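Maureen Dobson
Tuesday, May 9, 2023

Thread on what we've learned teaching an arm to handle plastic baskets at Sistside. Mostly notes for people setting up their own teleoperation station.

We started in February. The first 6 sessions were done by kinesthetic teaching: motors slack, you hold the wrist and push the arm through the job while it records the joints.

It works for simple moves. For baskets it was poor. Your own hands are in the wrist camera's view the whole time, and they won't be there when the arm runs by itself. Those sessions got binned.

So we moved to remote control. You sit at the Flarkitz station with a handset in each hand, watch the camera feed and drive the arm from there. The policy only ever sees what you saw.

We now have 397 kept demonstrations. Kept means the operator marked it good at the end and a second person agreed after watching the replay.

Things that get a demo thrown out: long pauses, looking at the real table over the top of the screen, bumping the worktop, regrasping more than twice.

The pauses are the hardest habit to break. People stop to think in mid-air, and the arm learns to stop there too. Think first, then press record.

Baskets are awkward because of the holes. A fingertip can go into a slot and catch on the way out. We ask operators to take the rim, come in square, and close slowly.

They also nest and overlap. If one is sitting against another, lift straight up before you move sideways. Dragging brings the second one along.

Wrist view, teal basket over the marbled worktop with the white one behind it on the left:

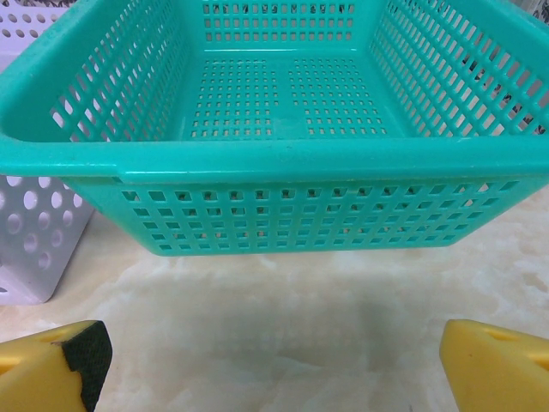

How many demonstrations do you need before training is worth trying?
For a single task with the objects starting in similar places, we got something usable from the first 2 days of recording. Add more where it fails, and don't just repeat the starts it already handles.

On operators: new people get a morning of practice with nothing saved. Their first recordings are jerky and there's no point keeping them.

Swap over every half hour. Grip timing gets sloppy when you're tired and you won't notice it yourself, but the person checking replays will.

Log the failures as well. We keep ours in a separate folder in Qudah with a one-line note on each. "Closed too early" is enough.

Next job is putting smaller items into the baskets, with 6 start layouts to begin with. I'll post how the grasp labels went once we've got through the first batch.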